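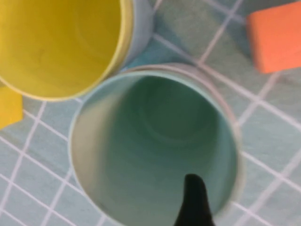
黄色とミント、並べるとこんな感じ。

年末の食器棚、やっと手をつけた。2024年12月24日、世間はケーキとチキンの日なのに、うちは朝からコップ。なぜ今日。いや今日しか空いてなかったので。

で、コップが多い。とにかく多い。マグ、湯のみ、景品のグラス、もらいもの。奥から出てくる出てくる。棚の前に新聞紙ひろげて全部おろしたら足の踏み場なし。途中で宅配が来て、またいで玄関まで行った。

残すかどうかの基準は「今年使ったか」だけにした。思い出とか考えだすと終わらない。前回それで夜中になって、結局ぜんぶ元に戻したから。

黄色いほうは即決で残し。内側がこの、からしっぽい黄色で、コーヒーを入れると見えなくなるのに、飲み終わるとまた底から黄色が出てくる。それが好き。Hallbyじゃなくて、ええとHalbyか。駅の裏の雑貨屋、9月に閉店セールやってたところで買ったやつです。まとめ買いの箱の中に入ってて、1個200円。安すぎて逆に心配した。

ミントのほうも同じ店、これも200円。薄い色なのに、のぞくと底のほうがけっこう濃い緑に見える。底に輪っかみたいな筋がうっすらあって、洗うときスポンジがちょっと気になる。でも水を飲むのはだいたいこっち。朝の薬もこっち。なんとなく決まってしまった。

悩んだのは白い湯のみ5つ。そろいで、欠けなし、箱つき。でも使ってない。来客用というけど来客がない。箱の側面に前の家の棚の番号がまだ貼ってあって、つまり引っ越してから一度もあけてなかったとゆうこと。はい、手放します。譲り先は妹に聞いてから。

しまい方も変えた。前は重ねて詰めこんでたのを、よく使うぶんだけ手前に一列。重ねると下のを取るときに必ずイライラするので、もう重ねない。棚板の高さを一段下げたら、背の高いグラスも立ったまま入った。もっと早くやればよかったやつ。シートは前のをそのまま、端がめくれてるけど年明けに買いかえる。たぶん。

残りは引き出し。箸と、謎のスプーンと、輪ゴムの山。今日はもう無理。腰がきてる。

夕方になってしまったので、スーパー行ってきます。チキン残ってるかな。半額シールつきだとなお良い。引き出しの続きはまた書きまs。

追記:チキンなかった。コロッケ買った。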